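The Closet Letter: Hemming Season, a Coat Hunt, and Your Mail

3 January 2024

Happy New Year, my fellow bargain hunters! I hope you all got some rest and at least one gift you didn't have to pretend to like.

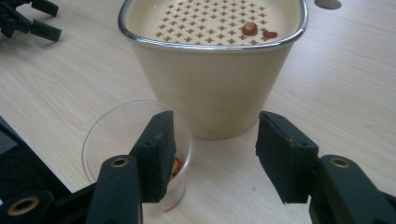
The great coat hunt

So I have been without a proper winter coat since the zipper on my old puffer gave out, and I decided I was not going to pay full price for a new one. I gave myself a limit of 50 dollars and a promise that I would not come home with a "maybe" coat. You know the kind. It's a little tight in the arms, the color is almost right, and it hangs in the closet for three winters until you donate it back to the very store it came from.

My first stop was the big resale shop in Brememham, the one in the old furniture showroom with the terrible parking. They put all the outerwear out right after the holidays, and I got there when the doors opened. I tried on eleven coats (eleven!) and by the end I was sweating so much that I had to go stand by the entrance for a minute. There was a camel wrap coat that I loved on the hanger, and then I put it on and looked like I was wearing my dad's bathrobe. There was also a red one with big buttons that fit like a dream everywhere except across the shoulders, and shoulders are the one thing I will not mess with. Hems, sleeves, waist, sure. Shoulders, no way. It costs more to fix than the coat did.

I walked out of there with a scarf and a bad mood.

The winner came from Goh, the little consignment place next to the bakery. If you've never been, it's two narrow rooms and the racks are sorted by color, so you have to check every tag for your size, but the quality is really good and the prices drop the longer a thing hangs there. I found a charcoal wool coat, knee length, fully lined, with pockets deep enough for my phone AND my gloves. It had been marked down twice. Final price, 19 dollars! I asked the woman at the register if that was right and then wished I had kept my mouth shut, but she checked and it was.

It did need some work. The lining had come loose at the bottom, one button was hanging by a thread, and there was a fair amount of pilling under the arms. I did all of it in one evening with a movie on.

What I do to a secondhand wool coat

A bunch of you have asked about this, so this is my routine, start to finish.

First I turn out the pockets and run my fingers along the bottom seams. I have found bus tickets, cough drops, and one very nice earring, never the pair. Then the coat goes outside on a wide hanger for an afternoon, in the shade if the sun is strong. If there's still a closet smell after that, I mist the lining with plain vodka from a spray bottle and let it dry all the way. Test it on an inside seam first, please. I ruined a blouse once and I still think about it.

After that comes the fuzz. I like a sweater comb better than the electric shavers for wool coats, and I go slowly in one direction with the fabric held flat. Then a good brushing, top to bottom, and a bit of steam from the back side with the iron hovering, not pressing.

Buttons I always redo, all of them, even the ones that look fine. Use a heavier thread than you think you need and wrap it a few times under the button to make a little stem, so the thick fabric has somewhere to sit when you close it up. I waxed my thread with the end of a candle. My lining repair was a simple slip stitch, and it is not beautiful, but it's on the inside and I'm at peace with it.

Swap night is coming back!

We are doing another clothing swap, and I am so happy about it, because the last one was a madhouse in the best way. We ended up with 268 pieces on the racks, and by closing time I was able to fit what was left into the back of my car.

Same idea as before. Bring clean clothes on hangers if you can, folded if you can't. You get a ticket for every piece you bring, up to a limit, and you trade tickets for whatever you take home. Femke Jansen is running the check-in table again and she will turn away anything with stains or missing buttons, so please have a good look at your things under a bright light before you pack them up. She turned away one of my own skirts last time, and she was right.

A few changes. Shoes get their own corner this year. Kids' clothes are staying out of it for now, and we'll try a separate swap for those in June when everybody is cleaning out closets for summer. And we will have 4 fitting rooms in place of the two from last time, with real curtains. I know the line got long. I was in it!

I'll send the date and the address as soon as the hall confirms.

From the mailbag

Several of you wrote in about the jeans I mentioned in the last letter. They're Triltano, the older straight-leg cut with the button fly, and I only ever see them secondhand. They run small, so go up at least one size, and sit down in them before you buy. I cannot stress the sitting down enough.

Someone else wanted to know if Brateo sweaters are worth picking up. I have two. The one that's all wool has held up very well, and the blend got baggy at the elbows inside of a year. So read the inside label, and if the label has been cut out, give the elbows a good tug and see whether they bounce back.

And to the reader who asked how I store summer things, I use old pillowcases. They breathe, they stack, and you can write what's in them on a piece of masking tape. Wash everything before you put it away, even the stuff you only wore once, or you'll find yellow marks in the spring that were not there in the fall.

What I'm looking for this month

Black ankle boots with a low heel, in leather, that somebody has already broken in for me. A long denim skirt. Flannel sheets, but those are hard to find in good shape and I'm picky. If you spot any of these while you're out digging, hit reply and tell me where, and I'll keep an eye out for whatever is on your list too. Send me your coat finds while you're at it. I'd love to run some of them in the next letter, along with what you paid.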